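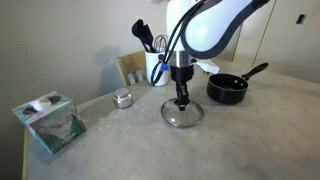 Shared kitchen at Sala: new hours and a few changes

The shared kitchen on the ground floor of the Sala building goes over to its fall schedule at the end of August. Members who already have a regular slot keep it unless they have written to say otherwise. Everyone else can book from the sheet by the office door or by email, and requests are taken in the order they come in.

The main change is the morning opening. The kitchen will open at 6:30 instead of 8:00, which several of the bread people asked for last winter. Evening sessions still end at 9:30, and the last half hour is for washing up. Please don't start a new batch at 9:00. The building alarm sets itself at 10:00 and it has gone off on us twice this year.

The fee stays at $30 for a half day. It was going to go up, but the gas contract came in lower than expected and we put the increase off until at least spring. Members who pay by the month will see no change on their bill. The deposit for the walk-in key is still separate and is paid back when the key comes back.

Stock and bean suppers

The monthly supper starts again next month after the summer break. I-hsuan Yeh and Anselmo Carretero are cooking the first one, and the plan is white beans with greens, a pot of plain rice, and a chicken stock that people can take home in jars. Bring your own jars with lids that fit. Last time we ran out and sent people home with stock in coffee cups.

We have 33 seats. When they're gone they're gone, and we won't be adding the folding table in the hallway again, as it blocks the side exit. Names go on the list in the office. If you sign up and can't come, take your name off by noon on the day so the next person can have the place.

Anselmo has asked that beans be soaked here the night before, in the big tubs, with salt in the water. He would like two people to come by in the evening to pick them over. It takes less than an hour and there will be tea.

A note on simmering

We get the same questions after every supper, so I-hsuan wrote down how she does her beans. Drain the soaked beans and cover them with fresh water by the width of two fingers. Add half an onion, a bay leaf, and a good pour of oil. Bring the pot up to a full boil for ten minutes, skim it, then turn it down until the surface barely moves. From there she keeps the lid on but set a little to one side. With the lid fully on, the pot boils over or the beans knock around and split. With no lid at all, the water drops too fast and the top layer dries out.

Start tasting after forty-five minutes. Taste five beans, from different parts of the pot, because one soft bean tells you very little. Old beans can take more than two hours. If they are still chalky after three, they were too old to begin with and you should use them for soup. Let them cool in their own liquid. She salts again at the end and adds vinegar only at the table.

For rice the rule is different – lid on tight, heat low, and don't look. Twelve minutes on the heat and ten off it works for the long-grain rice we buy. The short-grain needs a little more water and a longer rest.
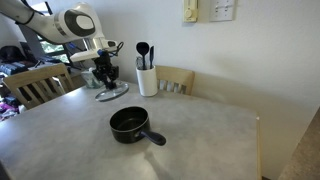 So-yul Ko wrote in after the June supper to disagree about the beans. "I leave the lid off for the whole first hour and top up from the kettle," she says. "The liquid comes out thicker and the skins hold better. I've done it the other way and I get a thin broth every time. Also, I would leave out the bay leaf, but I know I'm not going to win that one." I-hsuan's answer is that it depends on the pot, and that the wide ones lose water quicker than the tall ones. Both of them will be at the first supper if anyone wants to take it further.

Cupboards and labels

Please label what you leave. A strip of tape with your name and the month is enough. Anything without a name on it gets moved to the bottom shelf, and the bottom shelf is cleared at the end of each month. In July we threw out a large amount of flour that somebody probably wanted.

The pans now hang by size on the left wall and the lids stand in the rack under them. Tien-fu Huang drilled the rail and put it up, and he has asked that nothing heavier than the eight-quart pot go on it. The two cast iron pots live on the floor shelf. Don't put them in the dishwasher.

The knives were sharpened in the second week of the month and will be done again before the holidays. If you would like your own knives done at the same time, leave them in the office wrapped in a towel with your name on it. It costs $4 a blade, cash.

Wanted

A large colander, metal if possible. A second kitchen scale that reads in grams. Someone to take over the compost run on the first week of each month, which means two buckets down to the garden on Stestumon Street and the same two buckets rinsed and brought back. Jui-lin Shek has been doing it for three years and would like a rest. Talk to her or leave a note at the office.

We also still have a blue rain jacket, a child's lunch box, and one oven mitt from before the break. They will go to the thrift store with the next load.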